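Kovivix Institute
Household Operations I - Course notes
Unit 4: The double-basin sink as a work station
Prepared by Nadja Sutter

4.1 Scope

These notes cover manual dishwashing at a domestic double-basin sink, with attention to lids and other flat items that do not stand on their own. Machine dishwashing is treated in Unit 5. Cookware with baked-on residue was dealt with in Unit 3 and is mentioned only where the order of work is affected.

Students should have read the section on water hardness before the January session. The Iveseck test strips handed out with Unit 2 will be needed again.

4.2 Layout

A double-basin sink divides the work into a wet side and a draining side. Where the basins are of unequal size, the larger is used for washing and the smaller for rinsing or draining. The faucet is normally mounted between them at the back of the countertop so that the spout can serve either side. Before starting, check that the spout swings through its full arc without striking tall items on the rack.

Counter space on both sides of the sink is part of the station. Soiled items wait on the side of the washing basin and dry items leave from the side of the draining basin. If the counter is short on one side, soiled items can be stacked on a tray and brought over in batches. Clean and soiled items do not share a surface at any point in the cycle. 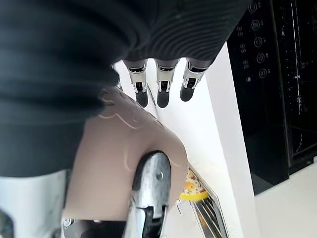 For the practical, each station is assigned a fixed direction of travel, left to right. Left-handed students may reverse it if the rack can be moved to the other basin. The direction is then kept for the whole session, including when two people share a station.

4.3 Preparing the washing basin

Remove the strainer, clear it, rinse it and put it back. Inspect the basin walls. Labels left on by the installer or the supplier hold moisture and food soil under their edges once they start to lift. They should be taken off with warm water and a plastic scraper. A metal scraper leaves scratches across the grain of brushed steel which do not polish out. Remaining adhesive is rubbed off with a little cooking oil and the spot is then washed with detergent.

The washing solution for the practical is prepared as follows:

Water temperature at filling: 110 °F
Detergent (Hoturach, unscented): 14 mL
Change of solution: when the foam has gone or when grease is visible on the surface, whichever comes first

Detergent is added after the water - adding it first produces a deep layer of foam that hides cutlery. Knives are washed singly and are never left lying in the basin.

4.4 Order of washing

Glassware is washed first, followed by cutlery, plates and bowls, food containers with their lids, and finally pots and pans. Plastic goes ahead of anything greasy. Polyethylene and polypropylene take up a thin film of fat from the solution, and a second wash in the same water does not remove it.

The rinse is done under running water over the smaller basin. A flow that fills a 500 mL jug in a few seconds is sufficient. Higher flow mainly increases splash on the countertop.

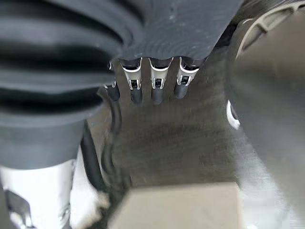 Unit 4 - page 2

4.5 The in-sink rack

A rack placed in the smaller basin drains directly to the waste outlet and needs no tray. The rods should run toward the drain if the shape of the basin allows it. Coated steel racks are checked for chips at the welds, where rust starts. The Kadrić rack used at the stations has a working length of 400 mm and is set down with its frame resting evenly. A rack that rocks will tip a plate.

Points to note when loading:

Plates stand on edge, all facing the same way, one gap apart.
Bowls are inclined with the opening downward.
Cups are placed upside down and tilted, so that the recess in the foot does not hold water.
Cutlery goes in a separate holder, handles down except for knives.
Nothing is stacked flat on top of items already draining.

The rack is loaded from the back to the front. Unloading runs the other way, so the hand does not have to pass over wet items.

4.6 Lids

Round plastic lids are the item most often put away damp. Water collects in the raised rim and in the sealing groove on the inner face, and a lid laid flat will keep it there overnight. The lid is therefore set close to upright between the rods, gripped at the rim, and leaned slightly so that it rests against a rod or the frame. A larger lid may need two rod gaps. If it slides, move it to the end of the rack.

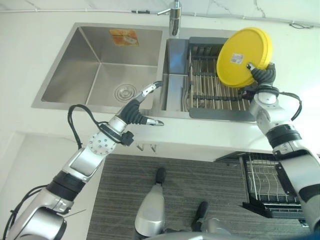
New lids frequently carry a barcode sticker. It is removed before the first wash for the same reasons given in 4.3, but with the fingernail or a plastic card only, as solvents may cloud the surface. Soak for ten minutes if the paper layer separates from the adhesive.

Lids with a removable gasket are taken apart. The gasket is washed by hand in fresh solution and dried on a cloth. Refit it only when both parts are dry.

Vent flaps are opened for washing and left open on the rack.

4.7 Finishing the station

Empty the washing basin, rinse the walls from the top down and clear the strainer again. Wipe the faucet, including the underside of the lever, and then the counter. Lift the rack out once it is empty and rinse the basin beneath it. On stainless steel, the last wipe follows the grain.

4.8 Exercises for the practical

a) Load a rack with the set provided (plates, bowls, one large lid, one small lid) and record the drying time of each lid in the upright position. Repeat with the lids laid flat, inner face up.

b) Weigh a dry lid, rinse it, drain it for five minutes and weigh it again. Enter the difference in Table 4 of the workbook.

c) Draw the station from above and mark the path of one plate from soiled stack to shelf. Mark each point where it is set down.

Workbooks are handed in at the start of Unit 5. Bring an apron and a dry cloth.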